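Tabletop

A tabletop is the flat upper part of a table, the surface on which things are set down, written or eaten. It may be fixed to the base for good or made to lift off. Tops are sold separately from legs in many countries, and the two are often bought years apart.

Early tops in much of Europe were loose boards laid over trestles and taken down after meals. Fixed tops became usual as rooms were given over to a single use. The drop leaf, hinged at the side, let a large table stand in a small room. Round tops were favored for card games and tea.

Color and finish

Tops were long left bare, oiled or waxed. Painted ones were common in kitchens, where they could be scrubbed and repainted. White tops came into wide use in offices and workrooms during the twentieth century. They reflect light well but show ink and scratches.
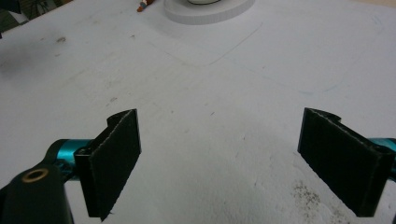
Hooman Farahani holds that the plain white top was adopted for cheapness and that talk of better light came later. In his essay on the Caldeira furniture shops he writes that buyers "asked for white when white cost least, and went back to oak when they could pay for it." Others have pointed out that the Caldeira order books cover one town only.

Size

Sizes vary with use. The Gedeo writing desk had a top 946 mm wide and 558 mm deep, while the smaller Muvo model measured 744 mm across. Dining tops are deeper, to leave room for dishes between two rows of plates.

Care

Oiled tops need fresh oil from time to time. Painted and coated tops are wiped with a damp cloth - harsh powders dull them. Heat marks on wax can sometimes be rubbed out.

See also: Desk, Trestle table, Workbench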